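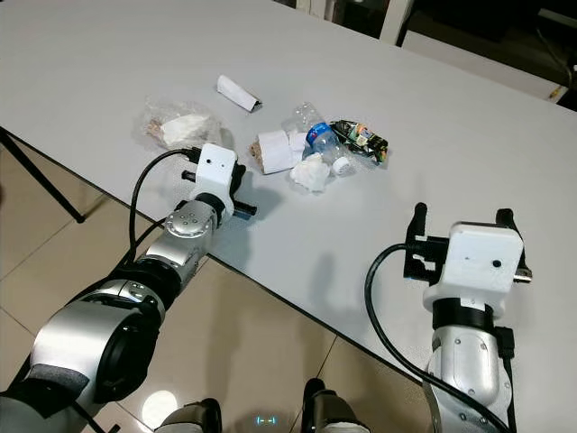

图3 白色长桌与桌面上方的两只机械臂。

栏目:婚庆与礼仪研究 / 宴会服务

4.2 座位卡与宾客的迷路问题

婚宴策划文献对鲜花着墨甚多,对座位卡则惜字如金,仿佛宾客天生知道自己该坐在哪位姨妈旁边。本节沿用Frota与Macedo的分类,把座位指引分为三种:逐人卡片、按桌名单,以及“随便坐”。第三种在问卷里得到新人的热烈支持,填卷时他们大多还没有办过婚礼。

样本取自Rollwood与Utum两处宴会厅,有效问卷622份。逐人卡片组的入座时间最短,代价是新人须在婚礼前夜手写姓名,并在此过程中发现两位同名的表哥。按桌名单组稍慢,拥堵集中在名单板前:先到者找到了自己的名字,便留在原地替别人找。 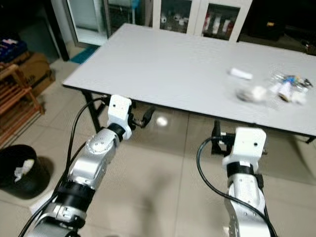
排序方式的影响比字体大得多。名单按姓氏排列时,宾客平均只看一遍;按桌号排列时,他们得从第一桌读到第12桌,顺便对沿途的安排发表意见。Amaral厅在九月改用姓氏排序,领位员的工作量随之下降,空出来的时间用于劝说宾客不要私自换桌,成效有限。

花体字的问题单独编码。受访者普遍认为花体“很美”,随后把自己的名字认成了别人的。Macedo主张正文用印刷体,花体留给新人的名字,理由是这两位总归不会坐错。

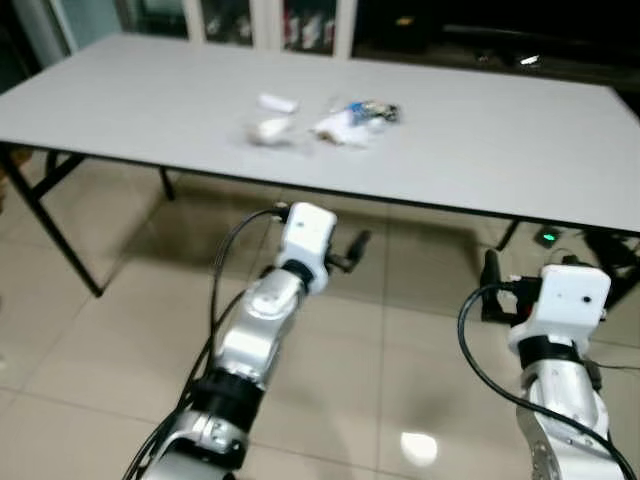
4.3 局限

两处宴会厅均只接待室内婚宴,草坪上的风对卡片做了什么,本文无从得知。“随便坐”组的样本偏小,部分宾客至散席仍在换座,入座时间只好记为缺失。另有受访者在意见栏里写满了对伴郎致辞的看法,我们读完了,没有编码。

相关文章
Eneo厅的签到台该放在哪一侧
回礼包装与宾客的遗忘率
致辞时长:一项不受欢迎的测量
儿童桌的边界问题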